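Gollside Breakfast Program
Progress report to the Khurana Fund
1 April 2023

This report covers the period since the grant began in October. The grant pays for food, a part-time cook and the lease on the kitchen at the Cledach building. Rent is paid through the end of the lease year. The cook started two weeks later than planned, and the unspent wages were moved to the food line with your approval.

Meals served

We served 2,427 breakfasts in the period against a target of 3,000. Most of the gap comes from the first month, when we opened only two mornings a week. We now open four. Attendance drops during school vacations and we did not allow for that when we set the target. Hot cereal, eggs and toast are the regular menu, with tea, coffee or milk.

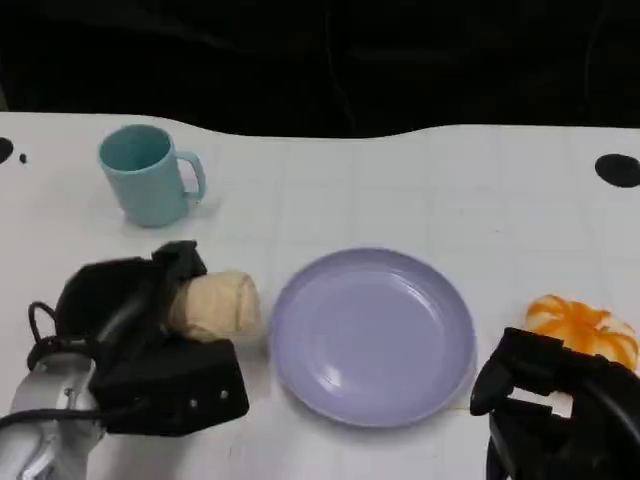
Who comes

We have 298 people on the sign-in list. Families with children in grade school are the largest group, followed by older adults who live alone. Fewer teenagers come than we expected. Several parents told us the doors open too late for the high school bus, so we will try an earlier start on two mornings after the spring break.

Food supply

Bread is our largest single purchase. We changed suppliers in the winter after repeated late deliveries, and Sinar Bakery now delivers before we open. The price per loaf is slightly higher.

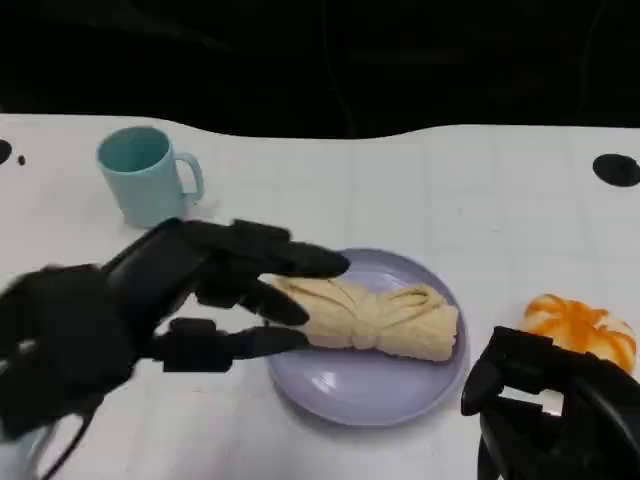

Milk and eggs still come from the wholesaler on the old terms. Fruit has been harder to budget for, and we have been buying apples and bananas in small amounts each week to cut waste.

Spending

Food spending is $600 over the original line. The wage transfer covers all of it. We have made no other changes to the budget. Receipts are in the attached folder, sorted by month. The dishwasher repair was paid by the landlord and does not appear in our accounts.

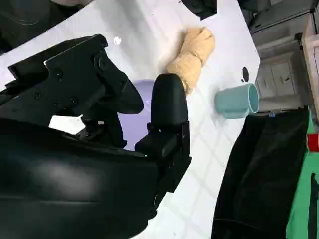

Will the program reach its meal target by the end of the grant year?
At the current four mornings a week we expect to make up the shortfall by late summer, provided the kitchen stays open through the school vacation.

Next period

We will send the revised opening hours once the building manager has confirmed them. The cook's food safety certificate is due for renewal and the course is booked.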